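Hanger sorting with hand-held grippers: README

Version note: first public release, 22 June 2020. Maintained by the Gemaneck handling group.

Summary

A set of two-handed recordings made to compare finger shapes for thin, awkward household items. The task is always the same: take clothes hangers off a white table and put them in a woven basket, using one gripper in each hand. The set holds 885 episodes and takes up 47 GB unpacked. A further 1,136 short clips of single grasps are in the folder named singles.

Why hangers

We had already compared the two finger types on cups and boxes and found little to choose between them. Hangers are harder. They are thin, they lie flat, and they catch on each other. The grip strips and the strap hooks on the inner edges give the fingers something different to meet at each point along the arm. Crossed hangers are the worst case, as a grasp on the top one often drags the one below.
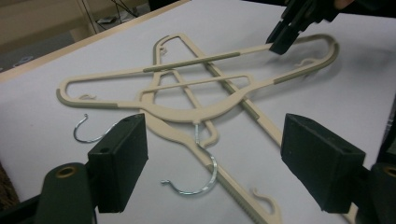 Kungate, on the issue tracker: we ran your crossed-pair episodes through our own grasp planner and it went for the wire hook nearly every time. Would it be possible to label which part of the hanger is held? We ended up doing it by hand for one split and would rather not do the rest.

Part labels are now in parts.csv, with the values hook, neck, shoulder, tip and bar. Where both grippers hold the same hanger there are two rows. Please report wrong labels on the tracker, giving the episode name.

Grippers compared

Type A has flat rectangular fingers, as supplied. Type B is the Brultstead pad, a softer face glued over the same finger. Both were used with the same bodies and the same opening width. Type B holds the bare bar better but tends to stick on the rubbery strips, so letting go over the basket takes longer. Type A slips more on the shoulders - most of the dropped hangers in the set are Type A.

Views

Each episode has 3 video streams: left gripper, right gripper and head. The head view covers the table and the basket. Start times are matched in software and may drift slightly in the longer episodes.
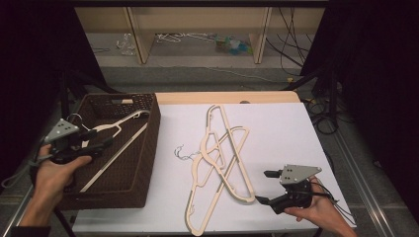

The drift is worst where the operator paused before the last hanger. If you need tight timing, use the list in short.txt, which leaves those episodes out. Gripper width is logged separately and can be used to check the match between streams.

Known problems

Wire hooks are shiny and thin, and depth estimates on them are poor. Some hooks come off the hanger during handling. Episodes where this happened are marked loose_hook and have been kept in. Dark basket walls give few features to track, so the gripper pose is less reliable during the final drop.

Start poses

For the singles clips, one hanger is laid flat and the grippers begin open. Its angle to the table edge was changed between clips by hand, with no fixed pattern. The start image for each clip is saved as a still next to the video.

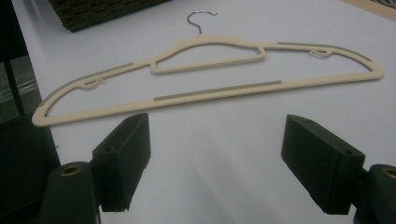

Photo: Gemaneck / Charbonneau test bench

A clip ends when the hanger is clear of the table or after the second failed try. Failed clips are kept and marked 0 in the result column.

Planned

A second release in November will add Type B clips with the hanger upside down. File names in the present release will stay as they are.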